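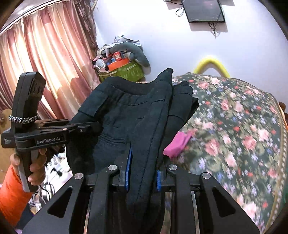 # Cendcombe Mending Box

I've been hemming, patching and generally rescuing clothes at my kitchen table for a long time, and for most of those years my supplies lived in a cookie tin that bit me every time I reached into it. Loose pins, dull needles, a tape measure knotted around everything. The Cendcombe is the box I put together once I finally got fed up, and it's the one thing in my little Brarora shop that I use every single week myself.

It's a repair kit for everyday clothes. Work pants, jeans, coats, school uniforms, that cardigan you keep wearing with the hole in the elbow. If you want to sew a quilt or a wedding dress you'll need more than this (and a bigger table!).

## What's in the box

- 24 small spools of Twal polyester thread
- 50 glass-head pins in a tin with a lid that really shuts
- Hand needles in 3 lengths, with a spare of the middle one
- Thread snips with a cap
- Seam ripper
- Soft tape measure, inches on one side and centimeters on the other
- Chalk pencil, white
- Iron-on patches in black, navy and tan
- A card of plain four-hole buttons, shirt size and coat size

The thread colors lean dark on purpose. I used to stock the cheerful rainbow sets, and people would come back with every pink and yellow spool untouched and the black used up down to the cardboard. So you get two blacks, a charcoal, three navies (one very deep, almost black, one ordinary and one a bit faded for older clothes), a few browns and greens, a couple of denim shades, and then a decent spread of everything else. If you're stuck between two shades, go with the darker one. Light thread jumps right out at you on dark cloth, and dark on light is a lot more forgiving than you'd think.

## The box itself

Tin, with a lift-out tray and a hinged lid. Needles and snips go in the tray, spools stand on pegs underneath. I asked for a square corner so it would sit on a bookshelf, and it does – mine lives between the cookbooks. The finish is a dull green that scratches if you throw your keys at it. I've stopped minding.

There's no handle. I tried one on an early version and the whole thing swung open on the stairs, which meant an evening on my hands and knees with a magnet.

## What I fix with it

Hems, mostly. Pants that came down at the heel, usually the same leg twice. After that it's pocket corners, which tear where your thumb hooks in, and back seams that have given up after a big lunch. A pocket corner takes me one cup of tea. Turn the pants inside out, lay a scrap of patch behind the tear, press it, then sew small stitches along the old stitch line so they disappear into it.

Waistbands are slower. You can take one in at the center back with nothing more than the seam ripper, chalk and a doubled thread, but give yourself a whole afternoon the first time and try them on before you trim anything. I didn't, once. They're shorts for a much smaller person now.

## Refills and extras

Single Twal spools, pin tins and needle packs are all sold separately, and they fit the same pegs and tray. The Clarndale darning set (wooden mushroom, long needles and wool in 3 grays) slides in under the tray if you take out the button card. I like it for socks. It's a bit fiddly for gloves.

## Care and small print

Keep the tin dry and wipe it with a soft cloth. The snips can be sharpened, but please don't cut paper with them. The patches need a hot iron with no steam, so check the label on whatever you're mending and stay away from anything shiny or stretchy.

Not suitable for small children, for all the obvious pointy reasons.

Boxes go out from the shop on weekday mornings. If a spool color is out of stock I'll swap in the nearest one and tuck a note in the lid. If you'd rather wait for the right one, say so in the order comments and I'll hold your box until it comes in.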